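Picking Grasp Points on Clothes with a Two-Arm Setup
By Ilgın Duman
December 23, 2022

I love cloth tasks. A block is the same block wherever you put it, but a pair of sweatpants has a new shape every time you let go of it! This page covers the grasp selector in Jirnix, our small planning toolkit. You need two calibrated arms, an overhead camera and a light-colored table.

1. Get a clean mask. Gray fabric on a white table is easy until the arms throw shadows across it. Set shadow_reject to 2 and look at the mask with the arms over the table, where the trouble starts.

2. Find the long axis. Run fit_axis on the mask. For pants you want the line from waistband to cuffs. For shirts, check which way the neckline faces before you trust anything – a sideways shirt can easily come back flipped.

3. Choose one hand or two. Set mode to "span" to put a gripper at each end of the garment, or "single" to grasp one point while the other arm waits clear of the cloth. Kjell Lunde wrote the mode switch, and it's my favorite part of the whole package.

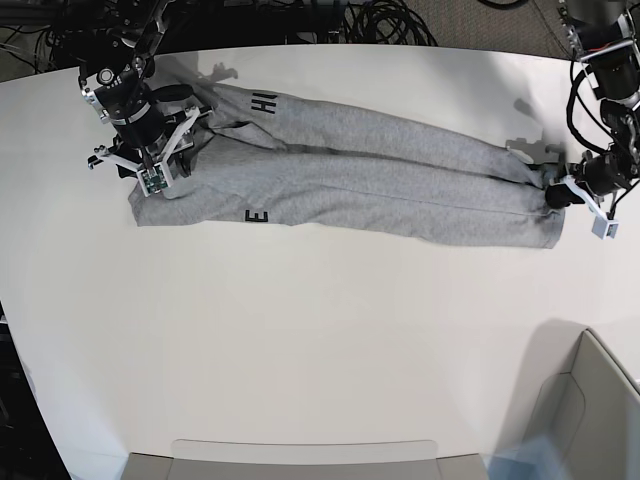
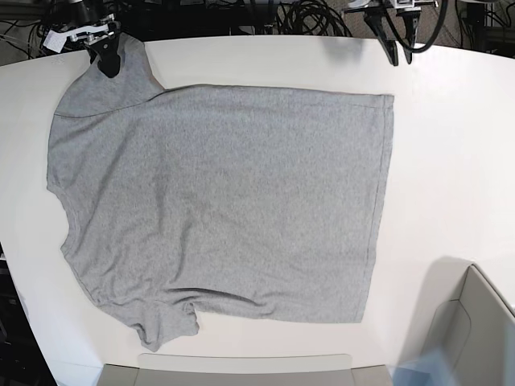 Top: sweatpants held at the waistband and the cuffs. Bottom: T-shirt held at the upper sleeve only.

4. Tune the pinch height. Start high and come down in small steps. Thick fleece will forgive you, thin knit won't, so keep a separate profile for each. When two cuffs overlap, turn on layer_merge so the planner treats them as one target.

5. Check the plan before you move. Run preview with seed 715 and you should get 11 candidate grasps on the sample shirt mask. If you get fewer, your mask probably has a hole in it.

6. Log every try, including the bad ones. Our October set has 2927 grasps in it, and the misses taught the scorer so much!

Next I want to try live re-planning, where the axis gets refit while the cloth is still moving. Rin Honda has a branch going and it's already fun to play with.

Contact: Jirnix team, Brurdale | © 2022 Jirnix | Back to top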